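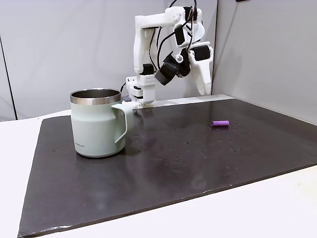

Dallitz Street Community Garden
Minutes of the general meeting, June

Present: In-ho Song (chair), Hélène Bélanger (minutes), and members as per the sign-in sheet.
Apologies: received from the Benítez family.

The meeting was opened at 6.30 pm.

1. Previous minutes
The minutes of the last meeting were accepted with one correction. The tap which leaks is the one near plot 4, not the one at the gate.

2. Water
In-ho reported that the water bill for the quarter was $341. This is higher than the same quarter last year. Members discussed if the leaking tap can explain the difference. A quote from the plumber, Gikard, was read to the meeting: $65 for the call-out, parts to be added. It was agreed to accept the quote. In-ho will telephone them and be present to open the gate.
Members are reminded to turn off the timer by hand when there was rain.

3. Compost
The third bay is full and can not be turned any more. Hélène asked that citrus and onion skins are kept out of the worm farm — they can go in the ordinary bays if they are cut small. The sign on the lid has faded and Hélène will write a new one.
There was a long discussion about the horse manure. Some members find that it brought weeds in the garlic beds. No decision was taken. The next load is postponed until spring.

4. Plot fees
Fees remain at $30 for a half plot. A proposal to let members pay in two parts was supported by all present. Fees are due before the end of the month.

5. Shed
The lock has been changed and the old keys do not work. New keys can be collected from In-ho. The wheelbarrow with the flat tyre is still flat. Hikar Hardware has the right tube in stock and Hélène will buy one and keep the receipt.

6. Other business
A member asked if the lemon tree at the footpath side may be pruned, as the branches are now over the pram ramp. Agreed, after the fruit is picked.
The broad bean seeds left over are in the tin on the shelf, free to take.

The meeting was closed at 7.50 pm.

Actions
In-ho: plumber, keys
Hélène: worm farm sign, tube for wheelbarrow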